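Immont Institute of Facilities Practice
Workplace Care, Level One
Handout 2: Wiping Down a Shared Table

Prepared by Krishnamoorthy Kotian. Reviewed by Gangadharan Poduval.
Revised 2026-08-17

Scope of this handout

This handout accompanies the second session of the course and covers the routine cleaning of a table that several people use in the course of a working day. It applies to tables with a wooden top that has been sealed. Unsealed and oiled tops are treated in Handout 5, and glass tops in Handout 6. Students should have read the course rules on the storage of cleaning products before attending.

Terms

Surface dust: dry, loose material that can be lifted with a cloth alone.
Residue: material that has dried onto the surface, such as a drink ring or the adhesive left by a label.
Standing items: objects that remain on the table from day to day and belong to the room. Small plants, desk fans and lamps are the usual ones.
Personal items: anything that belongs to an individual user. These are not moved without permission.

Before starting

Read the room card, if there is one. At the Lultholm building the card is kept inside the supply cupboard door and lists the standing items for each table. Where a table has no card, note the position of each item before lifting anything. A short sketch in the margin of the work sheet is acceptable.

Move chairs back far enough to walk along every side of the table. Chairs on wheels should be rolled away by the backrest and left facing in one direction. Do not stack them on or against the table.

Unplug any item with a power cord before wiping near it. Battery items may be switched off and left as they are.

Choice of cloth

The course uses colored cloths. Green is for tables and desks, blue for glass, and yellow for door handles and switches. A cloth assigned to one group is never used for another, even after washing. Students who trained under the older Bhat chart will notice that green and yellow have changed places, and should follow the present handout.

Fold the cloth in half and then in half again. This gives eight clean faces when both sides are used. Turn to a fresh face when the one in use shows dirt. A cloth that has touched the floor goes directly into the laundry bag.

Procedure

1. Clear one half of the table by moving the standing items to the other half. Lift each item from its base. Do not slide it, as grit under a base will scratch the finish.

2. Wipe the cleared half with a dry cloth, working from the far edge toward the near edge in straight, overlapping passes. Follow the direction of the grain where it can be seen.

3. Treat residue with a cloth dampened in plain water. Hold the cloth on the mark for a short time before wiping. If the mark remains, use the diluted cleaner supplied for the course, applied to the cloth and never sprayed on the table.

4. Dry the area at once. Water left at the joints of a wooden top will raise the finish.

5. Wipe the base of each standing item and return it to the cleared half. Repeat steps 2 to 4 on the other half.

6. Wipe the edges of the table last, including the underside of the lip where hands rest.

7. Put each item back in its noted position and return the chairs.

Small plants and upright objects

Plants in small cups or pots tip easily. Hold the container and leave the leaves alone. Check the bottom for moisture before setting it down; a damp pot should stand on a folded dry cloth until the table is finished. Tall, narrow objects should be moved one at a time and placed well in from the edge. Fans and lamps are held by the base, never by the head or the neck.

Common errors

Wiping around objects is the error most often marked down in the practical assessment. It leaves a ring of dust that becomes visible as soon as the item is moved. The second is the use of too much water. The third is a circular motion, which spreads dirt back over the part already wiped and leaves streaks under overhead light.

Assessment

The practical carries 100 points, and 64 are required to pass. Marks are given for preparation, handling of items, condition of the surface and return of the room to order. Speed is not marked. Students who do not pass may repeat the practical in January.

Reading

Wakulness, the course reader, page 19, on the care of sealed wood. Students should bring the reader and two clean green cloths to the next session.

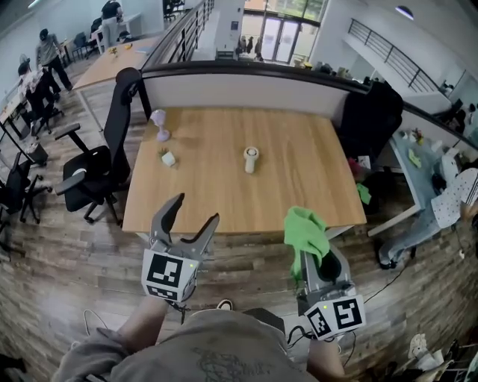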